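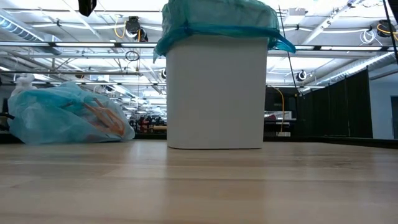 **facilities_skirach** (2024-05-23)
Members are reminded that liners must be changed before the Rana building closes. A fresh liner should overhang the rim on all sides, as the teal one does at the sides on the white wastebasket, and the full bag should be knotted before it leaves the table. Liners are stocked in boxes of 800.

**jultness_desk2**
We disagree on one point. Bags should be tied on the floor. Worktops are oiled every 90 days, and a leaking bag marks the grain.

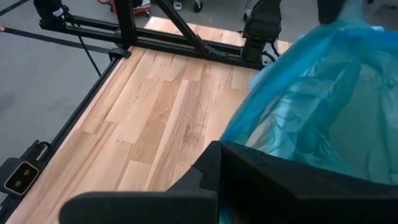
**sustitz_ops**
The oiling schedule is a separate matter and is covered in notice 1742. Staff should note that the strips of that top vary from pale blond to warm brown, and a darker patch near the middle is not sufficient evidence of a leak.

**jultness_desk2**
Noted. Our request regarding the floor stands.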